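2 minute read

In defence of the ugly ceiling

Every few months a firm with a name like Prondora promises to do something about the space above our heads. Acoustic clouds, moss rafts, slats in the colour of weak tea. I went to look at one such makeover in November, a converted unit at Giltum, and came home with a stiff neck and a grudge.

The trouble with a handsome ceiling is that you end up working under it. At Giltum there were 21 lamps, each shaped like an upturned flowerpot, and I still had to carry my notebook to the window to read it. The owners had spent nearly 40 per cent of their budget on things you could see only by leaning back in your chair, a posture I associate with the dentist.

Plain workrooms make no such demands. My first job was in a packing shed at Kaewsai, where the roof drummed in the rain and the strip lights hummed a note slightly flat of B. We complained about both. We could also find a dropped screw at once, and no visitor ever told us the space had a narrative.

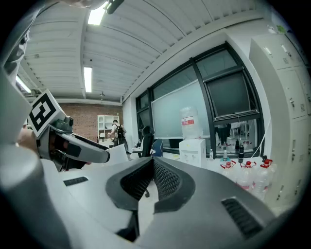 I would let most working ceilings alone. Let people spend the money on better chairs, or a kettle that pours. White corrugated metal, long beams and a few fluorescent fittings seem to me a perfectly decent thing to have overhead, and I'd even allow the one small round pendant towards the back wall, as a treat.

We use cookies to remember your reading preferences. Accept or manage settings.

© Tuso Review | Contact | Back to top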